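Le huitième point d'articulation

Six heures du matin, novembre, pas dormi. Le colis est arrivé hier soir. Varkano, série 3, le Gardien de Mengal, celui avec la cape moulée et la mâchoire mobile. Douze ans que je le cherche. Enfin, que je fais semblant de ne plus le chercher.

Ouvert le carton au couteau à pain. Pas bien. Tant pis.

Il manquait la main gauche. Le vendeur avait écrit « complet ». Complet ! J'ai retourné le polystyrène, secoué le papier bulle, passé la lampe sous le canapé. Rien. Juste un bout de scotch et un cheveu, pas à moi.

À l'époque on en avait sorti 500, pour le salon de Trolau. Mon frère en avait eu un. Pas moi. J'avais eu la varicelle. Il l'avait posé sur le radiateur, tout fier, et les genoux avaient ramolli en une nuit. Plus jamais tenu debout. Il l'a échangé contre un vélo, le vélo a été volé, et voilà, fin de l'histoire familiale, on n'en parle pas à Noël.

Celui-là tient debout. J'ai vérifié tout de suite. Sept articulations qui claquent comme il faut, cou, épaules, coudes, hanches. Non, attends, ça fait sept. La huitième c'est la taille, et la taille est collée. Quelqu'un l'a collée. De la colle jaune, épaisse, une colle d'enfant pressé.

J'ai fait chauffer de l'eau. Trempé le Gardien jusqu'au torse, cape relevée avec une pince à linge. Trois minutes. Tourné doucement. Rien. Trois minutes encore. Et là un petit crac, j'ai cru que c'était fichu, j'ai fermé les yeux comme un idiot.

Pas cassé. Ouvert, par contre. Le torse d'un coté, le bassin de l'autre, et dans le creux, un papier plié très serré. Au crayon : « Garde la main, je reviens la chercher. »

L'écriture de mon frère. Ses r à l'envers.

J'ai appelé. Ça a sonné longtemps. Il a dit allô avec sa voix de cave, j'ai dit c'est quoi cette histoire de main, et il n'a même pas demandé laquelle. Il a dit : elle est chez moi. Boîte Tarimer, avec les timbres. J'arrive, je prend le premier train.

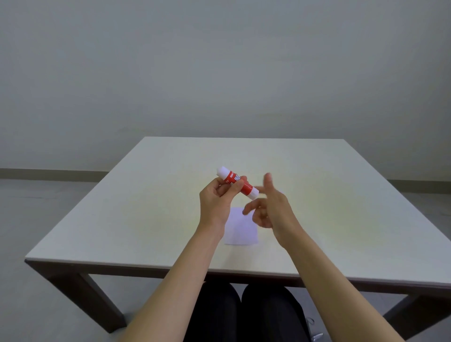
Le Gardien sèche sur un torchon, en deux morceaux, la cape à part. Je ne le remonte pas tout de suite, mon frère voudra voir la colle. Je l'installerai dans l'autre pièce, sur la table carrée, la blanc cassé, contre le mur gris. Rien d'accroché à ce mur, pas un cadre, la lumière y est bonne pour recoller une main. Il a encore rappelé de la gare. Il demandait si les genoux tenaient. J'ai dit oui, ils tiennent, dépêche-toi.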